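The Long Way to Teach a Push

Ruawai's workshop is at the back of a former seed warehouse, past a bicycle rack and a kitchen with one good chair. The people who work there spend most of their day moving small things across a board and then moving them back.

Hawi Bogale has the controls this morning. She steers the arm with a handheld device that resembles the grip of a cordless drill, and she watches the tool, never her own hand. On the screen beside her is a line of text: "slide the yellow heart toward the middle." She does it in one slow curve, stops, and presses a pedal to save. The next line comes up before she has sat back.

Each of these short recordings is called an episode. An episode holds the camera picture, the position of the arm many times a second and the sentence that went with it. Put enough of them together and a learning system can begin to connect the words with the motion. The project, which the group calls Dullano, had 471 usable episodes from its first stretch of work in November. Angus Ormsby, who runs it, thought that would be plenty to start with.

"The first model we trained could push a block," he says. "It pushed the same block whatever you asked for."

The trouble was in the examples. Operators had been setting out the pieces neatly, with clear space between them, and they tended to pick the one closest to the tool. The model learned to go for the closest one too. Ormsby's team threw out a good part of the set and wrote new rules for laying out the board. Pieces now start bunched up as often as spread out, and the sentence on the screen is chosen by the software after the layout is done, so the operator can't arrange things to suit herself.

Pushing was a deliberate choice. A gripper closes on an object and the object mostly goes where the gripper goes. A plain rod gives no such promise. Push a cube off center and it turns. Push a cylinder and it may slide or topple, depending on how high the tool meets it. The operator has to correct all the way along, and those corrections are what the group wants on record.

"I was bad at it for two weeks," says Beverley Trevaskis, who came to the job from a bakery in Nundanow and now trains the new operators. "You want to go fast. Then the star spins around and you've got a recording of yourself chasing a star."

She keeps some of those. A clean run shows the system what success looks like, but it says little about what to do when a piece has drifted off line. Recoveries get their own tag, and Trevaskis would like more of them. Faking a mistake is harder than it sounds - operators who are told to go wrong on purpose go wrong in the same way each time.
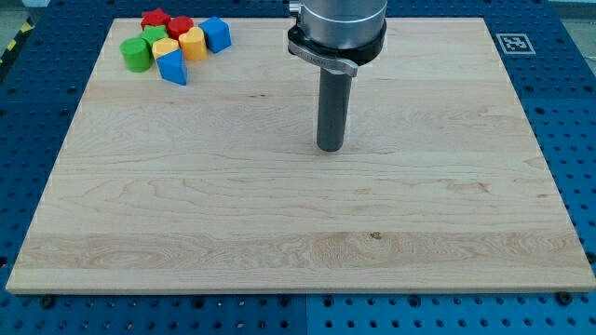 Clusters take the longest. Asking for one piece out of a tight group means finding a side to push from without dragging the neighbors along, and sometimes there isn't one. The operator then has to break up the group first. Whether that counts as following the instruction was argued over for most of a month. Angus Tamihana, who checks the recordings, settled it in writing: moving another piece is fine if the named piece could not be reached without it.

Tamihana reviews every episode at double speed. He rejects the ones where the sentence and the motion don't match, and the ones that stop too soon. Operators work for 55 minutes and then change places, because his rejections used to climb steeply toward the end of a longer shift.

Kirsty Costigan writes the sentences. The early ones all had the same shape, a verb and a color and a place, and she has been loosening them. "Get the green star away from the others" is one of hers. So is "make some room at the back." She collects phrasings from visitors and from her own kids, and she leaves the clumsy ones in.

A second station is due to open at Bunholm, with different operators and a different arm. Ormsby wants to know how much of what the model has picked up belongs to the task and how much belongs to this room. He expects the first results from there to be poor, and has told Bunholm so.

Bogale has reached the end of her turn. She hangs up the control, rubs her wrist and goes to find the good chair.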